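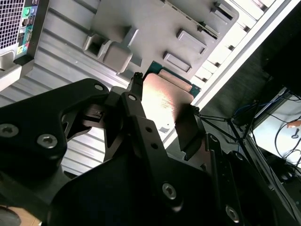

Chapter 4
The Rolling Mill at Pledura

Before the Civil War, most of the sheet copper used in the Omel valley came from somewhere else. It arrived by wagon, was sold by the pound, and cost more in winter, when the roads were bad. Roofers, still makers and kettle makers all bought from the same few dealers. What they wanted was simple enough: a flat piece of metal, even across its face, much like the copper-colored plate held against the inside of the computer case at the head of this chapter. Making a plate that flat by hammer was slow work. Making it between iron rolls was faster, but rolls needed steady power, and steady power in that valley meant the river.

The Omel drops 28 feet in the two miles above Pledura. Farmers had used the upper part of the fall for a gristmill since the first settlement, and a sawmill stood a little below it. The lower part was left alone because the banks flooded. In the 1840s the Antoniuk Works bought both banks, built a stone dam, and dug a canal along the east side. The canal still holds water, although the gates are gone.

The town changed quickly. Pledura had 1,000 people when the dam was finished and 4,000 when the railroad reached it. Most of the newcomers worked at the mill or rented rooms to people who did. Company houses went up on the flat ground by the canal, two families to a house, with a shared well behind every second row. Shopkeepers built on the hill, where the lots cost more and the cellars stayed dry.

This chapter looks at the mill town from three sides: the work inside the mill, the households that depended on it, and the long quarrel with Tomar, the next town downstream, over the use of the water. The quarrel left the best records. Tomar had its own mills, and its owners complained each summer that the Antoniuk dam held back the river by night and released it by day to suit its own shifts. The letter below was printed in a Tomar newspaper during one of the dry years.

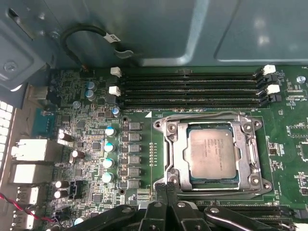 TOMAR, Thu 13 July

Sirs: The river at this place was again too low on Monday to turn a wheel before nine in the morning. Our hands stood in the yard and were paid for standing. We ask the gentlemen at Pledura by what right they keep the Omel in a pond while we wait for it. If the gates are not opened at a fair hour we shall go to law, and we shall not go alone.

The owners did go to law. The case was heard in December and ended in an agreement that set the hours for the gates and put a measuring post below the dam. Neither town was pleased with it. Copies of the agreement survive in both county courthouses, and the two do not quite match — the Tomar copy gives the opening hour as five, the Pledura copy as six.
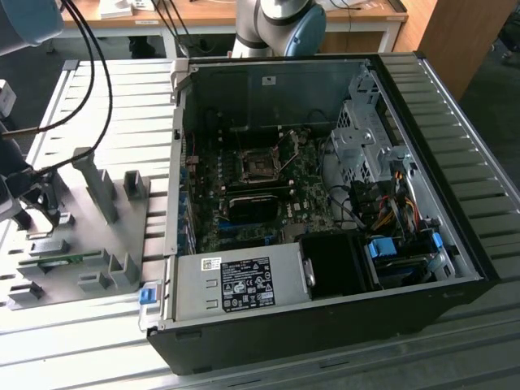 Figure 4.3. Desktop computer tower, opened, on an aluminum workbench.

Historians who study the mill have one large advantage, the company's wage books. Some 80 of them were kept in a dry room over the office and came through the fire that destroyed the rolling shed. They list each worker by name, job and daily rate. They also list fines, and from the fines we learn a good deal about daily life: lateness, broken tools, smoking near the coal store, sleeping on the night shift.

The books have gaps. Boys who carried water or swept the floor were often paid through their fathers and do not appear at all. Women are listed only in the packing room, though other records show them doing piecework at home. As you read the next section, keep in mind who wrote the wage books and what they were written for.

Terms to know
headrace
piecework
riparian rights
rolling mill
tailrace

4.1 Inside the Mill

The working day began with the bell. In summer it rang at five, and in winter at first light, so that the company could save on lamp oil. The furnace men were already in the shed by then.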